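Aprendizaje por demostración en manipulación bimanual
Unidad 4. Recogida de ejemplos
Material de apoyo para las sesiones de laboratorio -- Programa de Robótica Aplicada, Instituto Firness
Docente responsable: Gil-soo Gil

La presente unidad trata de la obtención de demostraciones teleoperadas para el entrenamiento de políticas de control. Se presupone la lectura de la unidad anterior, dedicada a la calibración de cámaras y a la sincronización de señales.
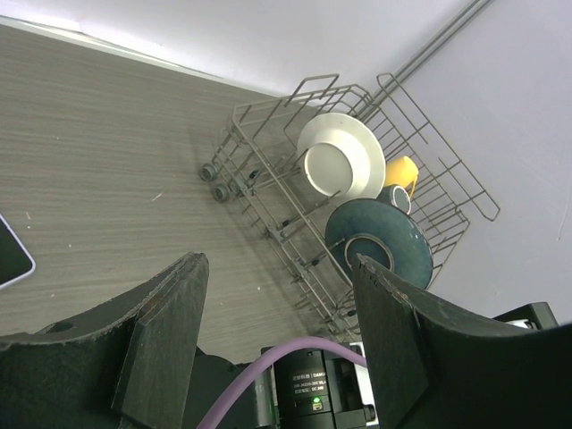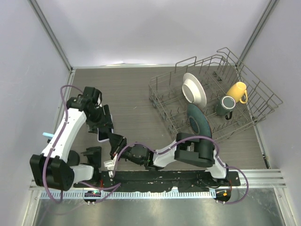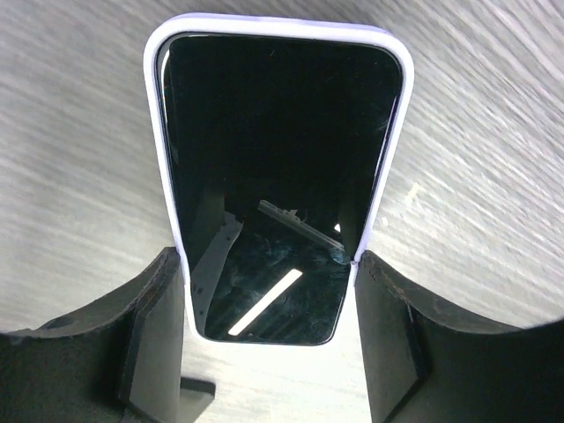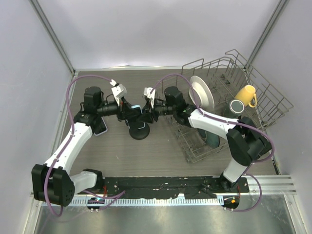 Puesto de trabajo del laboratorio. Primera y tercera vistas: cámara de muñeca. Segunda y cuarta: cámara fija.

¿Por qué se registran varias cámaras a la vez si la política podría entrenarse con una sola?

Cada punto de vista aporta información que los demás pierden en algún momento de la tarea. La cámara fija conserva la disposición general de los objetos y la posición relativa de ambos brazos; la de muñeca resuelve el contacto entre los dedos y la pieza, que desde fuera suele quedar oculto por la propia pinza. Un conjunto grabado con todas las vistas permite además estudiar después, sin repetir las sesiones, cuánto empeora el resultado al suprimir una de ellas.

4.1. Definiciones

Episodio: secuencia continua de observaciones y acciones, desde la posición de reposo de los brazos hasta su regreso a ella.
Demostración válida: episodio en el que se cumple el objetivo de la tarea sin intervención manual sobre los objetos.
Corrección: tramo de un episodio en el que el operador rectifica un agarre defectuoso. Las correcciones se conservan y se etiquetan; no invalidan el episodio.

4.2. El conjunto Trimness

Los ejercicios del curso emplean el conjunto Trimness, formado por 3568 episodios de manipulación de objetos domésticos. De ellos, 152 se reservan para la evaluación y no deben utilizarse en ninguna fase del entrenamiento, tampoco para el ajuste de hiperparámetros. Las trayectorias se almacenan a 30 muestras por segundo en el formato Stolico, que agrupa en un mismo fichero las posiciones articulares, la apertura de las pinzas y las marcas de tiempo de cada cámara.

4.3. Variación de las condiciones iniciales

Un error frecuente consiste en repetir la tarea siempre desde la misma disposición. La política resultante reproduce la trayectoria media y falla en cuanto un objeto se desplaza unos centímetros. Antes de cada episodio deberá modificarse al menos uno de los elementos siguientes:

posición u orientación del objeto que se va a manipular;
orientación de los objetos fijos de mayor tamaño, como un escurreplatos;
objetos ajenos a la tarea presentes en la mesa;
brazo que inicia el movimiento.

Los cambios se anotan en la hoja de sesión. Conviene que los decida una persona distinta del operador -- quien teleopera tiende a elegir las disposiciones que le resultan cómodas.

4.4. Objetos de especial dificultad

Las superficies brillantes, como la pantalla de un teléfono, devuelven reflejos que cambian con el ángulo de la muñeca. Los objetos delgados y de canto, entre ellos los platos, ofrecen pocos píxeles a la cámara fija. En ambos casos se recomienda aumentar el número de demostraciones y reducir la velocidad de aproximación.

4.5. Trabajo práctico

Cada grupo grabará alrededor de 52 episodios y los revisará con la herramienta Won. La entrega incluirá los ficheros, la hoja de sesión y una relación de los episodios descartados con el motivo correspondiente. El plazo finaliza el viernes de la segunda semana de prácticas.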